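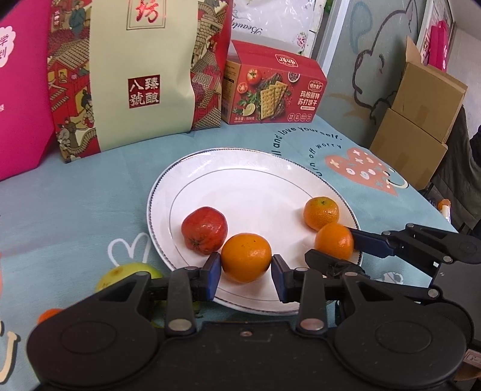 감귤류 껍질의 왁스 코팅 얘기를 좀 길게 적는다. 수확 후 세척 공정에서 과피 표면의 천연 왁스층이 상당 부분 떨어져 나가고, 그 상태로 두면 수분 손실이 빨라진다. 그래서 선과장에서는 세척, 건조, 코팅, 재건조 순으로 라인을 짠다. 흰 접시에 올라간 동그란 오렌지 같은 것도 유통 경로에 따라 이 라인을 거쳤을 수도 있고 아닐 수도 있는데, 눈으로 보고 판정하는 방법은 없다고 보는 편이 안전하다. 광택은 품종, 숙도, 조명에 다 좌우된다.

용어부터. 과피는 바깥쪽 플라베도와 안쪽 알베도로 나뉜다. 플라베도는 색소와 유포(기름 주머니)가 있는 층, 알베도는 흰 스펀지층. 코팅이 올라가는 곳은 플라베도 위의 큐티클이고, 알베도까지 들어가는 것을 목적으로 하지 않는다.

코팅제는 크게 카르나우바, 셸락, 산화 폴리에틸렌 계열. 나라별로 허용 품목과 표시 의무가 다르니 수입 과일은 원산지 기준만 보고 말하면 틀린다. 국내 기준은 식품첨가물공전의 피막제 항목을 직접 찾아볼 것. 블로그 요약본은 개정 전 내용이 섞여 있는 경우가 많다.

셸락은 광택이 좋고 기체 투과도가 낮다. 투과도가 낮으면 수분은 덜 빠지지만 내부 산소가 떨어지고 이산화탄소가 쌓인다. 일정 수준을 넘으면 혐기 호흡으로 넘어가서 에탄올과 아세트알데히드가 올라가고, 먹어 보면 발효취가 난다. 겉은 멀쩡한데 맛이 이상한 만다린의 흔한 원인 중 하나.

카르나우바는 반대쪽. 광택은 덜하지만 기체가 비교적 잘 통해서 이취 문제가 적다. 대신 유화 입자 크기가 고르지 않으면 얼룩이 남는다. 둘을 섞어 쓰는 배합이 많은 것도 이 절충 때문이다.

셸락의 다른 문제는 백화. 냉장고에서 꺼낸 과일에 결로가 생기고 마르면서 표면이 하얗게 뜬다. 곰팡이로 오해하고 버리는 사람이 많은데, 손톱으로 긁어서 가루나 얇은 비늘처럼 일어나면 코팅 쪽일 가능성이 높다. 솜털 모양이거나 그 부위가 물렁하면 곰팡이로 보고 버린다. 애매하면 버리는 쪽.

집에서 해 본 것. Rikine이라는 소형 저울 로거를 빌려서 오렌지를 3주 동안 실온에 두고 무게를 기록했다. 한 조는 받은 그대로, 한 조는 미온수와 주방 세제로 문질러 씻고 완전히 말린 것. 샘플링 간격은 600초. 통풍은 선풍기 약풍으로 고정.

결과는 씻은 쪽의 무게 감소가 더 컸다. 방향은 예상대로. 다만 씻는 과정에서 왁스만 제거됐는지 큐티클까지 상했는지 분리가 안 되니까 이 데이터로 코팅 효과라고 쓰면 과장이다. 습도 기록도 중간에 한 번 끊겼다. 수치는 재실험 전까지 안 올린다.

저울 드리프트도 있었다. 기준추를 같이 올려 두고 보정했는데, 금요일 밤에 난방이 들어오면서 기준추 값이 같이 움직였다. 온도 보정 없는 로드셀은 장기 기록에 쓰기 전에 빈 저울로 하루는 돌려 봐야 한다. 지난번 치즈 건조 기록 때 Wouter Van Beek이 지적한 것과 같은 문제인데 또 당했다.

세척 관련 질문이 많아서. 미온수에 문지르는 것만으로도 표면 먼지와 왁스 일부는 떨어진다. 뜨거운 물을 부으면 왁스가 연화되어 더 잘 벗겨지지만 유포가 터져서 껍질 향이 빠진다. 제스트용이면 끓는 물은 비추천. 베이킹소다는 연마 효과 정도로 생각하고 있다. 중화니 분해니 하는 설명은 왁스에 관해서는 근거를 못 찾았다.

씻는 시점은 먹기 직전. 사 오자마자 전부 씻어 냉장하면 껍질에 물기가 남고, 꼭지 주변부터 무른다. 굳이 미리 씻겠다면 닦고 나서 30분 이상 말린 다음 넣는다. 밀폐 봉지 말고 구멍 있는 봉지.

보관 온도는 품종마다 다르다. 레몬과 자몽은 저온 장해에 약한 편이라 껍질에 갈색 함몰 반점이 생기기 쉽고, 오렌지는 그보다는 버틴다. 가정용 냉장고면 채소칸이 무난.

Ebuka Okafor가 보내 준 질문. 코팅된 껍질로 마멀레이드를 만들어도 되느냐. 식용으로 허용된 피막제라면 코팅 자체보다 수확 후 처리에 쓰인 살균제 쪽 표시를 먼저 확인하라고 답했다. 껍질을 먹지 말라는 문구가 있으면 그대로 따르면 된다. 졸일 때 표면에 얇은 막이 뜨는 것은 펙틴 거품과 구별이 어려워서 왁스라고 단정 못 한다.

무왁스 표시도 주의. 코팅을 안 했다는 뜻이지 수확 후 처리를 전혀 안 했다는 뜻은 아니다. 두 항목은 따로 확인해야 한다.

다음 실험은 세척 조를 둘로 나눠서 물만 쓴 것과 세제를 쓴 것을 비교할 예정. 습도 센서는 교체했다. 품종은 네이블로 고정하고, 같은 상자에서 무작위로 뽑는다. 3월에 물량이 괜찮으면 그때 시작.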